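Jusance soil and pasture project
Progress report to Hindavberg, 18 November 2018
From: Lech Adamczyk

Short one this time, seeding crew is waiting on me. Full tables to follow once Witold has checked them.

Where we're at
Cover crop trial at Irneck is in. 221 hectares sown to the vetch and oat mix, on budget. Establishment patchy on the sandy rise, good everywhere else. Will oversow the rise if we get rain, otherwise leave it.
Soil cores: 493 pulled, labelled and sent off. Lab is slow. Carbon results not back, nitrogen is. No surprises in the nitrogen.
Grazing rotation at the Cieślak block started in August. Witold Wieczorek moved the mob every few days as per the plan, 629 ewes. Groundcover holding up better than the set-stocked paddocks next door, by eye anyway. Proper transects still to do.

Not going so well
Fencing. Contractor pulled out, two kilometres of the creek line still open to stock. New quote is higher, seperate email coming about that.
Compost delivery late. Missed the window for the lower paddock, so that treatment gets dropped or shifted a season. Need your call on which.
Neighbour has asked about spray drift records. Have sent what we've got.

Money
Inside budget overall. Would like to move the unspent compost freight accross to fencing. Please confirm in writing.

Next
Finish transects, chase lab, get the creek fenced before the weaners go in. Field walk for local growers if the weather lets us.
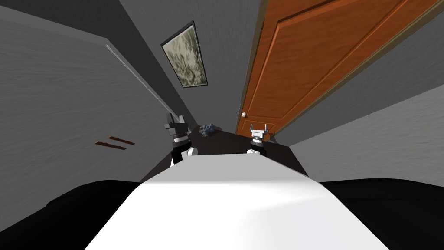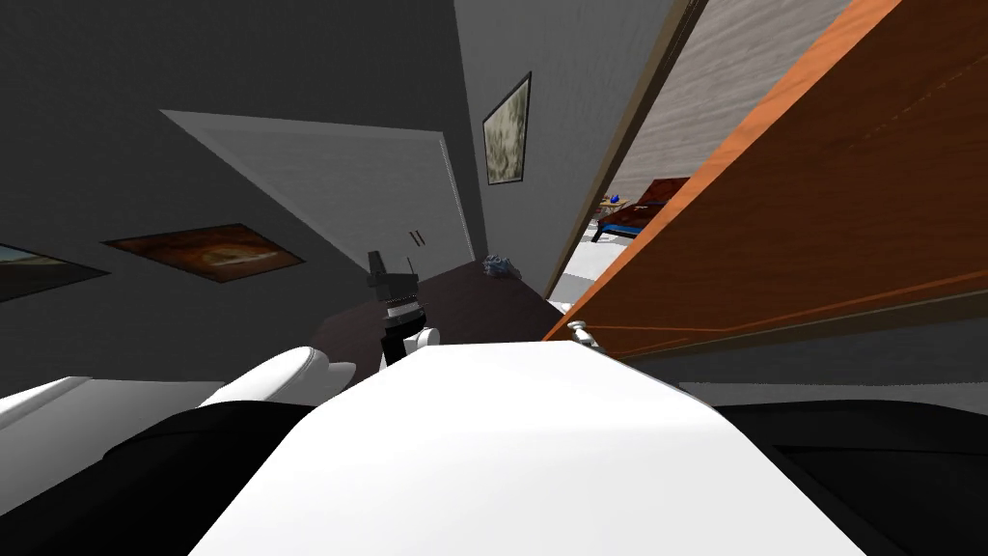
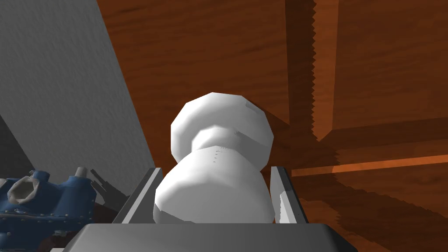
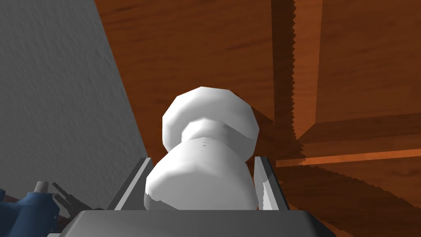
Computer renders, robot gripper in all four. White faceted piece held in the last two.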